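Teaching by hand: an afternoon with Kulap Boonyarit

By the time I find the right door at Pliltura it is nearly four o'clock, and Kulap Boonyarit has already made a pot of tea, drunk most of it and put the kettle on again. She has a desk under the window, a pile of shirts on the chair I am meant to sit in, and a habit of starting her answers in the middle and working outwards, which I came to enjoy very much.

"Move those, they're clean," she says of the shirts, and then, before I have my notebook open, "So the thing everyone wants to ask is why laundry."

I had wanted to ask why laundry.

"Well, my mother ran a pressing shop," she says. "I grew up with steam. And when I went into robotics the work was all blocks and pegs, lovely hard things that stay where you put them, and I kept thinking, a shirt would finish you off. You pick up a mug and it's still the same mug. You pick up a shirt by the cuff and the whole thing has changed shape, and half of what you need to see has gone underneath the other half."

Her project is called Flustley, a name she blames on a former office mate and has stopped trying to change. It is a study of how well a robot arm can learn to handle clothes from people who have never used a robot. The people hold a two-fingered gripper in the hand, with a camera fixed to it, and go about tidying a garment in their own homes. What the camera sees and how the gripper moves are both recorded. Later on a learning program is given all those recordings and asked to work out, from the view alone, what the hand ought to do next.

The older way, which Kulap did for years at Clondatine, was to steer the arm itself from a pair of controls across the room. She is fond of Clondatine and careful not to be rude about it, but she does say it was slow. "You'd sit there like somebody knitting in oven gloves. I was supposed to be good at it, and a collar could take me a quarter of an hour. And it was always the same table and the same lamp, you know, so the robot became a great expert on that one table. We wheeled it next door once, for an open day, and it was hopeless. It reached for a bit of shadow."

So Flustley went out of the laboratory and into bedrooms. Kulap and her colleagues gathered 762 recordings of people picking up, straightening and folding, on beds of every kind, with whatever happened to be lying about left where it was. That last part was her one firm rule, and she becomes quite animated about it, pushing her cup to one side to make room for her hands.

"People want to tidy up for you! It's natural, you would, I would. We had to ask them very nicely to leave everything. If the robot only ever sees a made bed with one shirt in the centre, it learns that shirts come in the centre of made beds. I want the boxes and the hangers and the wrapping from the parcel. I want it to learn what a shirt is by seeing all the things that aren't one."

The result she is proudest of came in the winter. The team trained one version of the program on recordings from many homes and another on the same amount of material from a single room, then tried both in a flat neither had seen, borrowed from a friend on Chareonsuk Road. Each had 100 attempts at taking hold of a sleeve and laying it across the body of the shirt. The single-room version did perfectly well on its own ground and very badly in the flat. The many-homes version was a touch clumsier overall, and it hardly seemed to notice that it had moved house.

"A touch clumsier," she repeats, when I read this back to her. "Yes, put that in. I don't mind. It's a bit like a person who's lived all over, they may not do it the neatest way, but you can send them anywhere."

I ask what still goes wrong, and she laughs and refills both cups. Sleeves, mainly. A sleeve lying flat on the mattress is manageable. A sleeve that has slipped over the side is a different matter, as the weight of the hanging part pulls at the rest, and the robot tends to tug where a person would scoop. She has been through every recording of this sort herself, some 15 hours of them, to see what people do.
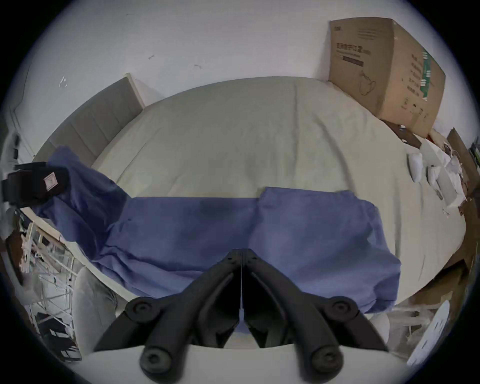

Does the person recording need to be good at folding?

They need only be comfortable with it. Kulap found that very neat folders moved so quickly that the gripper's view blurred, and that ordinary, slightly hesitant folding gave the program more to go on, including small mistakes and the way people put them right.

Those small mistakes have become a subject in themselves. In the early months, any recording where the cloth was dropped or the fingers closed on nothing was thrown out as spoiled. Then a student put a batch of them back in by accident, and the robot trained on that batch was noticeably better at recovering after a bad grip. Kulap went back to the bin, as she puts it, and rescued what she could.

"I was cross with myself for a week. All those lovely fumbles. When I teach my nephew to fold, I don't hide it when I make a mess of the corner, I show him how I get out of it. And there I was deleting exactly that part."

We talk for a while about the gripper, which she lets me try. It is lighter than I expected, and the fingers give a little when they meet, and I manage to pinch the hem of one of the shirts from my chair on the second go and feel absurdly pleased. She tells me that the first two minutes are always like this. People are stiff and formal with it, then they forget, and once they have forgotten, the movements start to look like their own. She used to trim the stiff part from each recording and now leaves it alone, having tested it both ways and found no difference worth the trouble.

What she would like next is touch. At present the program has only its view and the position of the fingers, so it cannot tell one layer of cotton from several, a thing any of us would know between finger and thumb without looking. A small pressure pad is being tried on the inside of the fingers. It works nicely on towels and is confused by buttons.

"Buttons," says Kulap, with real feeling, and looks over at the shirts. She tells me she would be happy to see the method used for something besides laundry, bedding in care homes perhaps, where changing a sheet is heavy on the back and has to be done day after day. But she won't be hurried towards it. There is more to learn from shirts, she thinks, and the next round of recordings starts in September, with children's clothes added to the mix.

She walks me down to the street, still talking, this time about fitted sheets, and goes back up when she remembers the kettle.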